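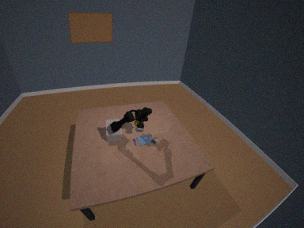 Unit 4: Collecting Demonstrations

Course notes, Robot Learning Lab
Instructor: Rhona Kerr

Reading before the lab: the chapter on imitation learning, first half only. The part on reward functions comes back in June.

4.1 What we are collecting

A demonstration is one complete attempt at a task, recorded from the first command to the last. For each time step we store the camera view, the joint angles, the gripper opening and the command that was sent. The learner is later asked to predict the command from the rest. It has no other source of information about the task, so anything missing from the demonstrations will be missing from its behavior.

The lab uses the Hurolis simulator. The room is plain, and the arm stands on a pedestal on the table with the objects within its reach. Shadows are left on. They change with the pose of the arm, and a learner trained without them tends to do badly when it first meets them.

4.2 The course set

Last year's class left us 2208 demonstrations, stored under the name Nitimix. You will add to this set. Read the task sheet before you record, and use the wording on it exactly when you label an episode. "Move the cup" and "pick up the cup" are separate tasks in the set, and mixing them up cost us a week of cleanup.

4.3 Varying the start

Reset the layout between episodes. Objects should change position and rotation, and some should be close enough to touch. Crowded layouts are harder to grasp in and they are underrepresented in Nitimix — most of the old episodes have wide gaps between objects.

Vary the starting pose of the arm too. If every episode starts from the home position, the learner sees very little of the rest of the workspace and has trouble recovering when it drifts.

Do not vary the camera within a session. Camera changes are handled in Unit 5.

4.4 Recording

Open a session and enter your group number. Drive the arm at a steady speed. Long pauses are a problem: the learner sees many identical frames with a command of zero and may learn to stop there. If you need to think, end the episode and start again.

Small corrections are fine. An approach that misses slightly and is then adjusted is useful data, and you should keep it. Collisions with the pedestal or the tabletop should be marked as failed. Failed episodes stay in the set with the failure flag on. Do not delete them.

An episode that reaches 59 seconds is closed automatically and flagged as failed.

4.5 Checking your work

Play back each episode once before you submit it. Check that the label matches the task, that the gripper signal changes when the fingers move, and that the last frame shows the finished state. Dark or grainy frames are acceptable at the render setting we use. Dropped frames are not.

4.6 To hand in

Each group submits 10 successful episodes, plus any failures recorded along the way, and one page on how the layouts were chosen. Say which starting positions you avoided and why. Put the files in the Unit 4 folder by 5 p.m. on the day of your lab.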